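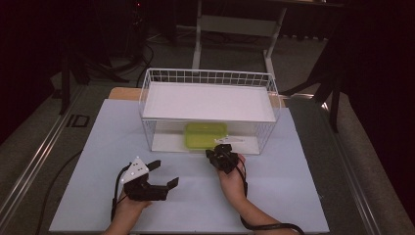
Notes on operator rules for hand-held gripper recording, version three

The first version of our rules was one page and covered mostly safety. The second was eleven pages and went unread. I have spent the past two weeks cutting it down with Kasun Fakir, and what follows is most of what survived. It applies to two-handed tabletop tasks with wired hand-held grippers, one per hand. The wireless units at Brarkthorpe have their own sheet.

Monday, September 30, 2024 is the date on the new sheet. Recordings made before that stay under version two and should not be relabeled.

1. Cables

Each cable runs from the gripper back along the forearm or past the wrist and leaves the work area on the operator's side of the table. It never crosses the other cable. Slack is allowed, but a loop must not be able to catch on the task object. Wire baskets, racks and anything else with open bars are the usual offenders. Before the first take, the operator moves both hands through the full reach of the task with the recorder off.

Cables on the floor stay outside the standing area. Tape is fine on hard floors. On carpet, use the flat covers - tape lifts within a day.

2. Start and end of a take

A take starts with both grippers above the table and not touching anything. Hold still for one second. The same applies at the end. Version two asked for three seconds, and the extra time was trimmed from every file anyway.

Fingers may be open or closed at the start. We used to require open. Chowdhury's review of 174 takes found no benefit from it, and operators kept restarting takes over it.

3. Which hand does what

Use the nearer hand. If an object has to change hands, do the handover over the table and at a speed where both grippers are clearly in contact before one lets go. The idle gripper may steady a basket or a container but may not push it across the table unless the task card says so.

4. Small objects near large ones

This section is new. A small item beside a container is often hidden by the gripper that is about to pick it up. Approach from the side where possible, and pause before closing. Do not nudge the item into a better position and then grasp it, unless you mark the take as "adjusted." Adjusted takes are useful. Unmarked ones have to be found by hand.

5. Failed grasps

Keep recording. Up to two retries are allowed in one take. After the third miss, end the take and mark it failed. Failed takes are kept in the Lustiten archive with the rest, and they count toward the session total.

6. Breaks

Stop after 21 takes or when either wrist is tired. The grippers are not heavy, but the grip angle is fixed. Logged drops at Broltorham went up late in long sessions, over a set of about 2,000 takes.

Open items: the wording on lighting is still under discussion, and section 3 needs a line for left-handed operators. Kasun wants a separate card for stacked or two-level objects. I would put it in section 4. Comments on the draft are open until Friday.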